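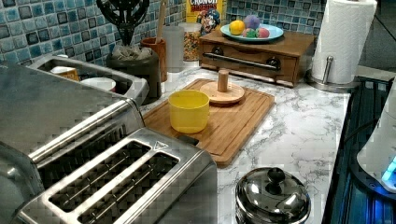 Robots at Work, handout 3: notes on the Wellau visit

These notes cover the open day on 18 Jan 2019 and are for everyone on the course, including the 19 who signed the sheet for the coach and the rather smaller number who were on it.

1. Before the demonstration

Torben Hinrichs gave the welcome talk, which was down for 10 minutes and was not 10 minutes. The point to keep from it is that a factory robot has its world arranged for it, with every part in its slot. A kitchen is arranged by people who were looking for the salt. Write down three things in your own kitchen that have no fixed place. Most of you will need more paper.

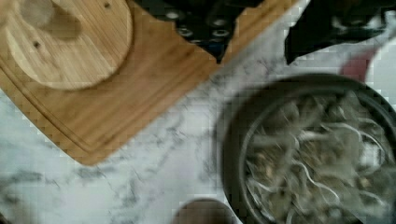 2. At the counter

Hildegard Diekmann ran the session and took questions. Note the order she gave for any pick: find the object, choose a grip, approach, close, lift, check. Pankaj asked which step goes wrong most often. "Whichever one you've stopped watching," she said, and that will do nicely for the exam.

A round disc with a peg is an easy thing to draw and an awkward thing to hold. Grip the peg and the weight hangs below you. Grip the rim and you need a hand that opens wide enough.
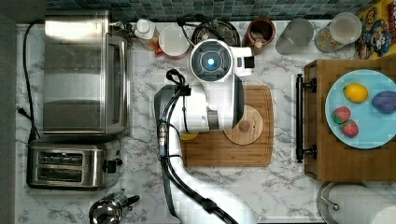
3. Clutter and views

A camera at the wrist sees detail and very little else. A camera overhead sees the whole counter until the arm gets in its own way - you will know the feeling from trying to photograph a whiteboard. Using several views helps, provided they agree on where the mug is.
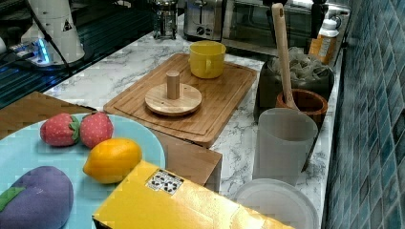
Toy fruit also came up at question time. It keeps better than the real sort and doesn't mind being dropped, but a soft toy gives under the fingers in ways a lemon won't, so be careful what you claim from it.

For February: one page on which view you would give up first, and why. Hand it in to room 214.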